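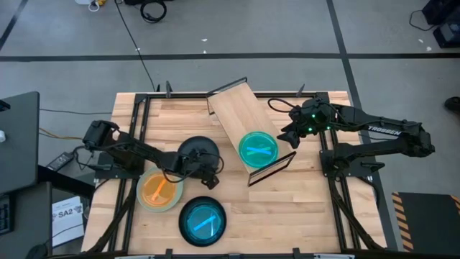 Two robot arms share one table, with coloured dishes between them.

The Rirari Dish Kit, from Cindgate, is a set of tasks for a pair of robot arms. It is meant for school clubs. The kit has 31 task cards. Each card gives one job, such as lifting a dish or moving a stick.
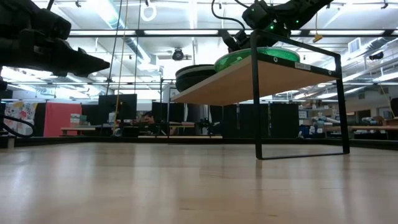

A robot arm is a chain of stiff parts called links. The places where links meet are called joints, and a motor turns each one. On the arm above the green dish, small green lights glow on the joint housing. The part at the end of an arm is the gripper. It opens and closes to hold things. In the kit, the gripper setting runs from 0 to 90. Start low with thin dishes.

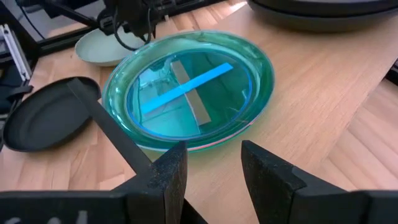
Can I use the kit with only one arm?
Cards 1 to 12 need one arm. The rest need two, and both must be plugged in before the program starts.

Kit page updated October 20, 2022. Spare cards are sold by Loson.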